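Chapter 7
Packing Small: Boxes, Parcels and the Snack Problem

Anastasia Spanos and Nneka Iyamu 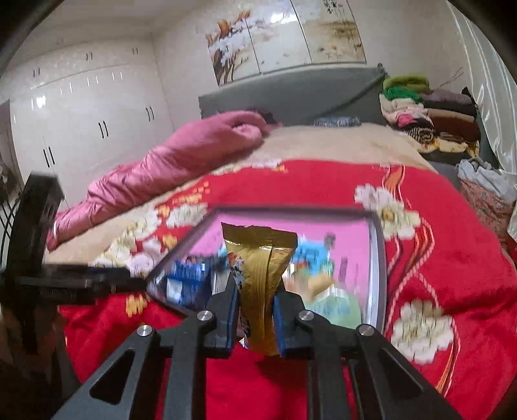

Start with food. Always food, everybody has packed some. Light, slippery, awkward shapes, and a wrapper is mostly air. Chapter 6 dealt with crates and flat goods; now the small mixed box, the kind sent to a student or a cousin in June.

Terms first. Fill, void, crush. Learn these before the Kundton exercise on p. 302, it wont make sense otherwise.

Questions to keep in mind while reading:
Which items can stand upright?
What goes in last, and why?
How much empty space is to much?

Bring a shoebox to class. Any size. Snacks too, unopened please.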